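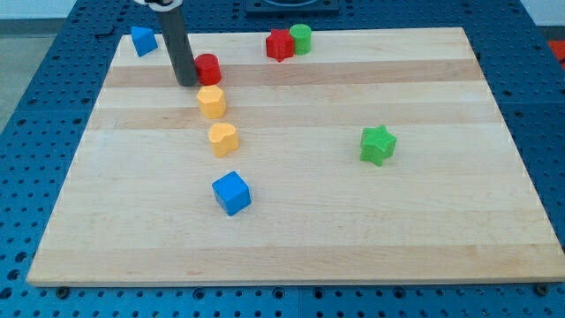

Shape blocks on the maple-coloured board, with the arm's tip beside the red cylinder.

About Gakidard

We write the software that sits between "please move the red one" and a robot arm doing it. Perception, motion planning, control, and all the tools you need to work out why the arm went left when you were sure it would go right. We love this stuff!

Kuo-hua Tsang started Gakidard after years of patching together other people's planners, and a fair bit of that stubbornness is still in the place. Our code is split into 3 pieces:

Kadetti finds objects and estimates how they're sitting. Stars and hearts are more fun than cubes here (a star has a lot of ways to be slightly rotated).

Ochoa plans the path. Give it a block tucked right up against its neighbour and it looks for a way in that leaves the neighbour alone.

Gulladex is our logging and replay tool, and probably the one we're proudest of. It lines up camera images, joint positions and planner decisions on one timeline, so you can scrub back to the exact moment a plan changed its mind.

Toy blocks are a big part of our day. The colours repeat across different shapes, so a model that has only learned "green" soon gets stuck between a cylinder and a star. We run 80 layouts against every release before it goes out, some spread wide and some bunched together, and we read through the failures as a group over lunch.

Our newest Gulladex release came out in February, with much faster replay and a colour-blind friendly display. If you work on planning or perception and like talking about it, get in touch. We're always happy to compare notes.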